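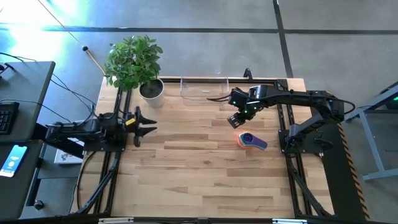 Two-arm bench cell with a wooden worktop and an aluminium extrusion frame. A stack of nested measuring cups lies under the right-hand gripper.

Bench cell procurement

Bench cell procurement is the planning, budgeting and buying of small robot workstations, usually one or two light arms fixed to a table. The term is used mostly by colleges, research groups and small workshops that buy a few units at a time. It covers the arms themselves, the table and frame, the computer, spare parts, delivery and the staff time needed to bring the cell into use.

Scope

A bench cell differs from an industrial robot cell in size and in the way it is paid for. Industrial cells are normally bought as a finished system from an integrator. Bench cells are more often put together from separate orders, and the buyer takes on the work of making the parts fit. For this reason the price of the arms is a poor guide to the price of the cell.

Frames are commonly made from aluminium extrusion, as the rails can be cut to length and altered later. Arms may be mounted side by side on one rail or facing each other across the worktop. Facing arms need a table narrow enough for both grippers to reach the middle, and this should be settled before the frame is ordered.

Budget headings

Most plans divide the cost into purchase, installation and running costs. Purchase includes arms, grippers, power supplies, cables, frame and worktop. Installation includes carriage, assembly, floor marking or hazard tape, and any electrical work. Running costs include replacement servos, gripper fingers, software support and the handled objects, which are often ordinary kitchen goods and plastic trays.

Small items are frequently left out of first drafts. In a review of spending at the Tusport training workshop, Maj-Britt Haugland found that cables, fixings and brackets for one two-arm cell had come to 1,443 euros, against an allowance of 232 euros. The review was issued on 18 June 2019 and led the workshop to give these items a budget line of their own.

Buying routes

Three routes are in general use. In a kit purchase, the buyer orders parts and assembles the cell on site. In a part-built purchase, the supplier delivers the frame with the arms already mounted and the buyer connects the computer. In a leased arrangement, the supplier keeps ownership and replaces worn parts during the term.

The supplier Indum offers the first two routes. Its part-built frame was listed at 2,682 euros without arms, with a delivery time of eight weeks. Farina, a smaller firm, deals only in leases. Direct comparison between the two is difficult, because lease charges include servicing and kit prices do not.

Planning the space

Floor area is worked out from the reach of the arms, with room added for the operator's desk and for access to the back of the frame. Cable routes are drawn on the same plan. Daylight is also considered where cameras are to be used, as strong sun from one side can make images unreliable at certain hours.

Timing

Colleges tend to place orders so that cells are working by September. Italo Mancuso, in his planning notes for the Derutetti project, advised ordering the table and frame first and the arms second. His reasoning was that the warranty on the arms starts at delivery, and several months of it can be lost while a frame is awaited.

See also: Equipment leasing; Robot end effector; Whole-life cost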